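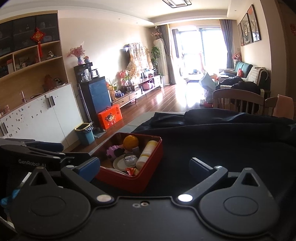 Getting a smell out of an old biscuit tin

Kiều Mạc
Posted January 18, 2023

I've been given an old tin and want to keep tea in it, but it smells strongly of metal and stale spice. I've washed it twice in hot soapy water and left it open overnight. The smell is still there with the lid on. Is there anything else to try before I give up and keep buttons in it?

Stornar

Put 2 tablespoons of bicarbonate of soda in a saucer, shut it inside and leave it for 10 days. Check the seams for rust first. If the rust has gone through the coating I wouldn't put loose tea in it at all - bags in their own packet would be fine. Dry it properly after washing too, upside down on a rack. Mine took two goes with the bicarb and I've used it for rooibos since September.

plultgate33

buttons

Suwannarat

Agree with Stornar about the seams. Don't use a scourer, it takes the lining off. I'd wipe the inside with white vinegar and a soft cloth, rinse and dry, then do the bicarb. The lid holds more smell than the bottom, especially under the rolled edge, so go round that with a cotton bud.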